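**Clearance between objects: do we keep the rule?**

**sosina_g**
Hi all, and sorry in advance for the length! The draft tabletop guide for the Bogale arm says no two objects may touch at the start of a run. I do love a tidy rule, but kitchens aren't tidy, and I'd hate for us to practice only on polite tables.
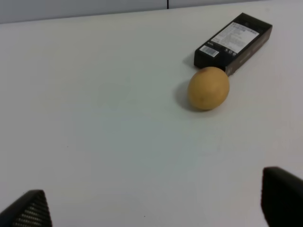 My suggestion is that we allow close neighbors, as long as the run sheet says so and the first pass goes at low speed.

**Fitz_Abernathy**
I'm going to disagree, Sosina, with great affection. We logged 248 starts in December and kept 243, and the ones we threw out were all crowding. I'd also like a line in there on cable slack, which matters to me far more than spacing.
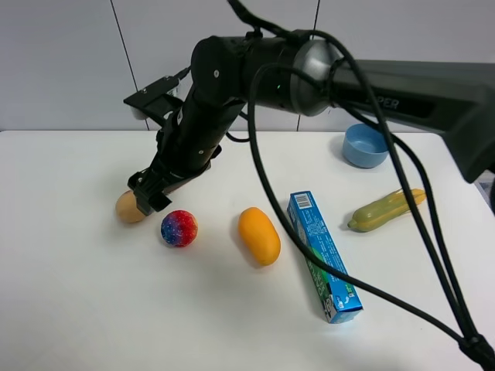 Slack gets checked at full reach, before anybody touches the enable switch, and the person who checks it signs. That was how we did it at Varkon, and I still think it's right.

**bethel.a**
Yes to the signature! On spacing I'm with Sosina, though. Could we have 2 classes, "clear" and "close"?

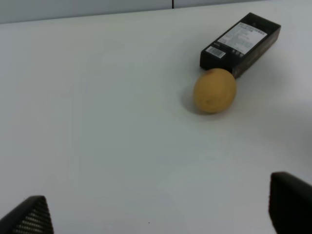
Close runs would open the jaws fully and stop short for a look before going in. Fasil has wording for this from the Skekida guide, section 11, if he's willing to dig it out.

**fasil**
Willing, yes. Give me until after lunch. Fitz, you'll still hate it.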